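Moisture and movement in solid table tops
Posted by Trevor Tindall, 21 Mar 2019
4 comments

Most complaints I get about split tops come down to how the board was fixed to its frame. Timber changes width with the humidity of the room and hardly changes in length. A flat-sawn top 1,122 mm wide, kept in a heated house, can move by several millimetres between January and July. If it is screwed tight on both sides, something has to give, usually along a glue line.

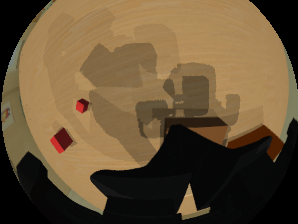
The usual cure is a slotted hole or a metal button running in a groove. I cut my slots across the grain, 102 mm in from each end, and leave the middle fixing tight so the top spreads evenly either way. Washers go under every screw head. Do not glue the buttons.

Finish matters less than people think. Oil slows the exchange of moisture but doesn't stop it. Varnish slows it further, provided the underside gets the same number of coats as the top. Rohani Yeoh measured three untreated boards in her workshop in Hulme over a winter and found the cupping was worst where one face had been sealed and the other left bare. My own results agree.

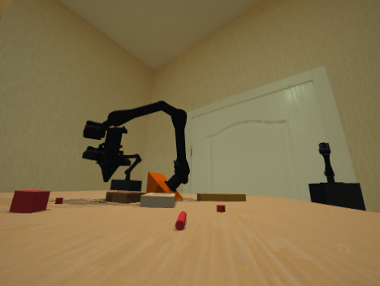

Grain running towards the far edge of a light wooden top.

Before cutting anything, leave the boards in the room for a fortnight and check them with a meter. I stop when two readings a week apart match.

Share this post (1,581)

Recent posts
Wax over oil: a second look
Sharpening a card scraper
Fixing a loose drawer runner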